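Can my building require masks in the shared laundry and elevator?

Posted by Lamai Somboon
May 7, 2024

Hello everyone. I rent an apartment in a building managed by Mileck. In April they put a paper on every door. It says all residents must wear a mask in the elevator, in the laundry room and in the mail area until further notice. There is no signature on it and no law is mentioned. My lease is from before this paper and it says nothing about masks.

I do not mind to wear one. My mother lives with me and she had a hard time with COVID, so I still wear it in the bus. But my neighbor on the same floor refuses, and now he received a letter that he must pay 395 dollars for breaking the house rules. He asked me to sign a petition with him. I would like to understand first if the building can do this, and if they can also charge me one day, for example if I forget it when I only go down for the mail. I do not want to make enemies, with him or with the office.

Thank you for your patience with my English.

Chaiwat Ruangrit

Dear Lamai, I had a similar case in my old building, so I will write what I learned there. I am not a lawyer and it depends on your state and your city.

There are two different matters, and people often mix them. The first is whether the owner can make a rule for the common areas. In many places the owner can, if the lease has a sentence like "tenant will follow the reasonable rules of the building." Please look for this sentence. In my lease it was on page 4, in very small letters. A few places have passed laws that limit mask rules, so you should also check this for your state.

The second matter is the money. A rule is one thing and a fine is another thing. In my case the lease did not mention any fine for house rules, and the tenant office of the city told us that the manager could not simply invent an amount. Your neighbor should ask in writing which paragraph of the lease permits the 395 dollars. He should keep a copy of his letter and continue to pay his normal rent in full, so they have no other reason to complain.

About the petition, you can read it and decide slowly. If it says only that the fine is not fair, maybe you can sign it even when you agree with the masks. If it says masks are useless, and you do not believe this, then do not sign. You can also write your own short letter to Mileck and ask until which date the rule is valid and who decided it. I did this and received a polite answer after two weeks.

Brodie Ruawai

They can't fine you. Tell them to get lost.

Deok-su Son

I agree with Chaiwat about asking in writing. Please send it by mail with a receipt, and not only by the form on the website. Our manager said that he never saw the form.
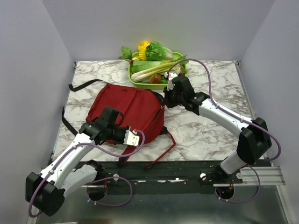 Thongchai Sukprasert

Brodie, this is too simple. In my lease there is a list of charges for house rules, and I signed it, so I had to pay. Lamai should read the attached pages also, the ones after the signature. My list was there.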